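We called our robot Biline, both arms of it, after the bus stop outside the club room. The Jostamus finals were on Monday and our task was the toolbox: tools in their slots, lid down. I'd been at it since lunch and I was losing to a screwdriver.
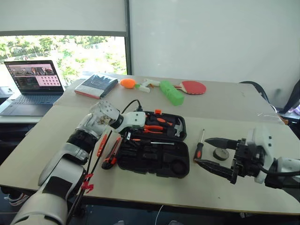 *Utility knife still out, one screwdriver still out, me still hopeful*

"Run 116," I told the laptop, like it cared. The team from Kalniņš had already posted 3615 points (of course they had!) and our best was 2255, so I did what any calm person does and ate a whole sleeve of crackers.

I kept thinking about my grandma's kitchen drawer, how she could shut it with her hip without even looking. Try writing that in code! 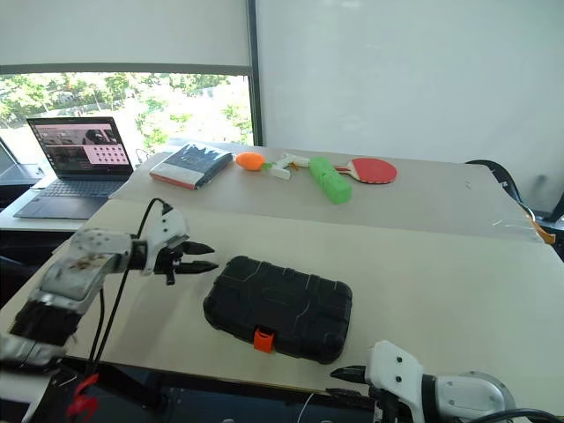
*Biline and the closed case*

I wanted to text the whole club, but it was three in the afternoon and they were all in chemistry, where I was supposed to be too. So I sat on my hands and grinned at the carrot. 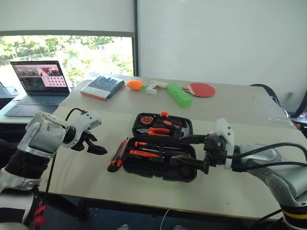
Then my phone buzzed. It was the Anetti people, our sponsors, asking if they could stop by early. How early? I wrote back. Somebody knocked.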